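Review: Raveo policy trainer, after three weeks on kitchen tasks

Sat 27 May

Quick one, writing this between runs. We got Raveo on a lab license in spring and I promised a few people notes. So, notes.

What it is: a training package for manipulation policies. You give it teleop demos, it gives you a policy that predicts short chunks of actions from camera images plus joint state. Nothing new there. The selling point is the "retry" method, where it mines your failed demos for the recovery part and trains on that separately, then blends the two at run time. The paper behind it claims you need far fewer clean demos. That's the bit I wanted to test.

Setup. One arm, parallel gripper, one fixed camera and one on the wrist. Compared against Olgate, our usual baseline, same data, same seed policy. Tasks were all cooker stuff: lid off, lid on, potato into pot, potato back to plate, turn the dial. 5 tasks, 1,938 demos total after I threw out the ones with dropped frames. Should have thrown out more, see below.

Install was fine. Docs are thin. The config file wants the gripper range in meters and the exmple file has it in millimeters, so my first policy just closed its hand and sat there. Lost an afternoon. Error message would have been nice.

Results, short version. Potato to pot: clearly better than Olgate. When the grasp slips, the Raveo policy backs off, opens, comes in again at a slightly different angle. Olgate carries an empty gripper over to the pot and lets go of nothing, very proud of itself. For this one task the method does what the paper says. 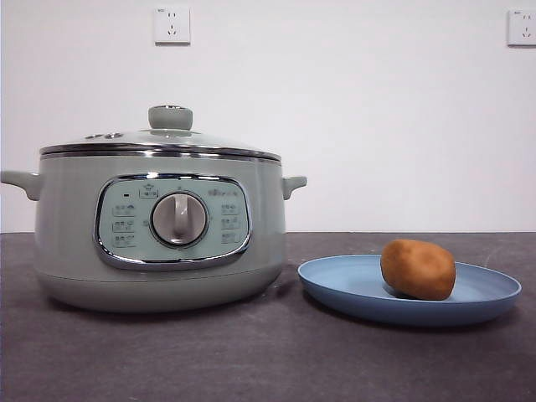
Potato back to plate, also better, smaller gap. Most failures there were placing too near the rim and the thing rolling. Recovery doesn't help much once it has rolled out of the wrist view.

Lid tasks: mixed. Lid off is good. Lid on is no better than baseline and a bit slower, it hovers. Glass is hard for every method I've tried, so I don't blame the trainer entirely. But the retry part makes hovering worse. It seems to decide it's failing when it isn't, pulls up, tries again, pulls up. Turning the blend weight down fixed most of that and cost some of the gain on the potato. You can set the weight per task, only you have to do it by hand, and the default is way too high IMO.

Dial: bad. Both bad. Skip.

Now the data claim. I trained on the full set and again on 1,000 demos. On the potato tasks the small set came out close to the full one, close enough that I'd stop collecting earlier next time. On the lid tasks it fell apart. So "fewer demos" holds for pick and place and I wouldn't promise it to anyone for anything else. Also it needs failed demos, and a lot of labs delete those. We nearly had. If yours are all clean you get plain behavior cloning with a slow data loader.

Other gripes:

Failure labeling is semi-automatic. It flags segments, you confirm. The viewer crashed 2 times on long episodes and didnt save.

Training time per run longer than Olgate. Not awful, overnight instead of late evening.

No support for Berari format logs, had to convert. Tamuno reads them directly, so it can be done.

Things I liked: the run-time plot that shows which half of the policy is in charge. Really useful for debugging, I leave it open all day now. Checkpoints are small. Resume works.

Caveats on my numbers: one room, one lighting setup, one cooker. I did not move the camera. Didn't try other vegetables either, which I'd want before calling it general.

Would I keep it? Yes for grasping, no as a replacement for everything. Olgate stays on the lid tasks for now. License is up in July and I'll push to renew if the viewer gets fixed. 

Will add the per-task blend weights here once I've cleaned up the sheet.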